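Lab notebook, open day
May 25, 2025

Writing this up while my feet still hurt. We had the doors open all afternoon and I talked so much that my voice is half gone, so forgive the rambling, whoever reads this next.

Setup first. Michalis Nikolaidis and I had the sim station on the long bench by the windows, with the big monitor turned toward the door so people would see it as they came in (good call, keep that for November). Sadia Magsi had the real arm at the back behind the tape. Antigoni Psarras did the welcome talk and then sent people to us in batches, which worked fine until the Pratton group and the school group landed on us at the same moment. Ninety people signed the sheet by the end! I'd only printed handouts for half that.

The demo was the button panel task in Luvden, same build as last week, no changes except that I locked the camera so little kids couldn't spin it off into nowhere. You type a number, the arm goes for that button. Simple enough that a six-year-old gets it and still enough going on that the Tsoukalas engineers stayed and asked me about contact settings for ages.

Things people asked, so we can have better answers next time:

- Is it a video? (Constantly. We need a sign that says SIMULATION in huge letters.)
- Why are the numbers lying on their sides? I said the panel gets placed at a new angle on every reset and the arm has to cope. One boy tilted his head over and read them out for his sister, so that was that.
- Does it know what a button is? Anastasia Karras took this one and was much more patient than I would've been.
- Can it play games? Not yet, sorry.

Problems. The station froze twice, both times right after a reset, and both times a restart fixed it. Michalis thinks it's memory. I think it's the overlay I added that morning, so I'm going to pull it out and run resets overnight before we argue any more. Also the keyboard got sticky (juice) and the 3 key needs a good cleaning.

Reflections are still bugging me. The top of the panel throws back these hard white patches with jagged edges, and on the wall monitor they look way worse than on my laptop. One of them sits just below and to the right of button 2. A guy from Eleck asked if it was a sheet of plastic wrap. I'd like to try a rougher finish on the box and see if they soften up, without losing the scratches on the tabletop, which I'm fond of and which took me forever. Aliki Giannakopoulos says leave it alone, messy light is good for training. She may be right, but I want both versions side by side before we decide.

View from the station, looking down on the panel with the 1 and 2 buttons in full and a bit of the gripper low on the left:

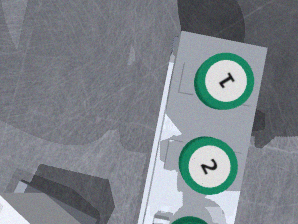

To do before the next one

- Overlay out, overnight reset run, log to the shared drive
- Rough-finish version of the box, same angle, for comparison with Aliki
- SIMULATION sign, big
- More handouts, and fix the typo in the second paragraph
- Ask Sadia if we can borrow her spare keyboard
- Email the Tsoukalas people the contact settings I promised them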